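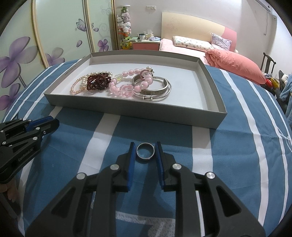 3 minute read

Home Vacancies Service Centre Supplies Contact

Card Printer Support Technician, Driltberg workshop

Rultis is looking for a friendly, patient person to join the small team that looks after card printers and laminators for our customers. If you have ever been the one in the office who gets called over when the printer has a sulk, and you secretly rather enjoyed it, we would love to hear from you!

We service the machines that make staff passes, library cards, membership cards and the like. Most of our customers are schools, leisure centres and smaller hospitals, and quite a few have been with us since our first workshop in Brasten. They tend to ring when something has gone wrong on a busy morning, so a kind voice on the phone matters a great deal to us.

The work is split between the helpdesk and the bench. On the helpdesk you will talk people through ribbon changes, card jams, driver troubles and those maddening faint lines down the middle of a photograph. On the bench you will strip down and clean printers that have been sent in, replace printheads and rollers, run test cards and write up what you did in plain English, so that the customer can follow it. We look after 700 machines under contract, and you will soon get to know some of them rather well.

We have two full-time posts to fill, both based at Driltberg. Hours are 37 a week, with an early and a late turn that we swap between us – we are pretty easy-going about trading if you have a school run or a dentist to get to. There is a little travel to customers, in the company van, so a driving licence is needed.

You don't have to know card printers already. We would like you to be comfortable with a screwdriver and a Windows computer, and to be the sort of person who labels the screws before putting them down. Some experience of repairing office equipment would be a help, as would knowing your way round a simple network. Training takes 11 weeks, the first two of them at the Texier training room, and you will be on full pay throughout.

To apply, please send us your CV and a letter (a page is plenty) telling us about something you have mended, or tried to mend, and how you went about it. Post it to the Driltberg workshop or use the form on our Contact page, and mark it "Support Technician". If you applied in February for the stores job, you are very welcome to apply again for this one.

Applications close at the end of March 2020. We reply to everyone, though it may take us a little while, and interviews include a short go at the bench with one of us beside you and the kettle on.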